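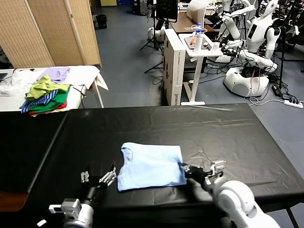

Progress report: Fahy Clothing Exchange, first half of the grant period

Prepared by Noreen Nic Aodha for Rosine Hoarau, Denura Fund
31 August 2025

Where we are

The exchange opened in March in the former shoe store on Plallara Street. We are open two afternoons and one morning a week. People bring in clean clothes they no longer need and take what they want. There is no charge and no one has to bring something in order to take something home.

The grant pays the rent, the part-time wage for Danylo Kravchuk, and the cost of the washer and dryer. All three are running within the budget you approved. The one change is electricity, which has come in higher than planned. I moved $170 from printing to cover it, as agreed by email.

Donations and sorting

We have taken in 750 bags of clothing so far. Our target for the full period was 500, so we have passed it early. Most of it is women's and children's wear. Men's work pants and winter coats in large sizes are still short, and we ask for them by name on the door sign and in the Rindora newsletter.

Sorting was the slow point in spring. Bags sat in the back for up to two weeks before anyone got to them. Danylo changed the order of work in May. Each bag is now checked for stains and missing buttons when it comes in, and anything that needs washing goes straight to the machine. Folded items are shelved by size and then by type. The wait is down to three days in a normal week. It went back up in early July when the dryer was out for repair.

Clothes too worn to give away go to a textile recycler. They pick up once a month and do not pay us for it. We had hoped for a small income from this and I have taken that line out of the forecast.

Repair evenings

Bláthnaid Ó Flaithearta teaches the mending class. The first course covered hems, buttons and zippers. The zipper session ran long and several people did not finish, so she will split it over two evenings in the fall. We own 2 sewing machines and could use a third. I am not asking for money for this now. A local school may have one to pass on.

Problems

The back room leaks near the window in heavy rain. The landlord has looked at it and says it will be fixed before winter. We have moved the shelves to the inside wall until then.

School uniforms ran out in the second week of August. Next year we will start holding them back from April and put them all out together in July.

Next six months

Start the coat drive in late September.
Run the second mending course.
Open one evening a week on trial, for people who work days.
Agree on a new lease. The current one ends in the spring and Úna McGrath is handling the talks for us.

The expense sheet and copies of receipts are being sent separately. Please let me know if you would like to visit before the coat drive begins, as the front room will be full after that.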